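Teaching by Hand: Collecting Pick-and-Place Demonstrations with a Leader Arm
Project report, Oriana Ibarra
Supervisor: Dr Leitão

3. Data collection

The proposal promised 3,000 demonstrations. The final set holds 708, of which 500 went into training, and I would like it noted that my right shoulder remembers all of them.

Each demonstration was recorded through teleoperation. I held the leader arm, a Rarberg unit with a squeeze handle, and the follower copied my joint angles while the wrist camera and the joint encoders were logged together. I had first tried kinesthetic teaching, pushing the follower around directly with its motors slack. The motion came out smooth enough, but my forearm featured in so much of the footage that the policy might reasonably have concluded a sleeve was part of the task. We switched in March.

The task itself was fixed early: approach an upright bottle, close on it, lift, and set it down on a taped square. A toddler can do it, a comparison my supervisor made more than once.
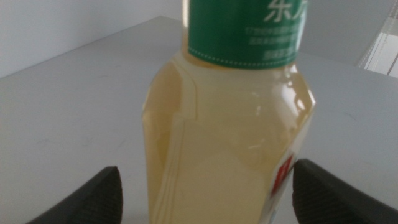 Approach height turned out to be the variable I controlled worst. Through the handle there is no feeling of distance at all, so I learned to judge it from the wrist view, which has its own opinions. By the time the fingers are either side of a bottle, with a gap still to close, neither its cap nor its base is in view. What remains is the middle: a green label, pale yellow liquid and a faceted shoulder throwing back white highlights. I took to lining up on the label's lower border, with its dotted line like stitching, and my approaches became a good deal more consistent. Whether the policy picked up the same habit is taken up in section 5.

Demonstrations were discarded if I paused for longer than a moment before closing the gripper. Hesitation is learned very faithfully. An early model trained on unfiltered data would hover beside the bottle like a guest who has forgotten the host's name, and it had got this from me.

Labelling was done in Wosano, which crashed 9 times and autosaved on none of them.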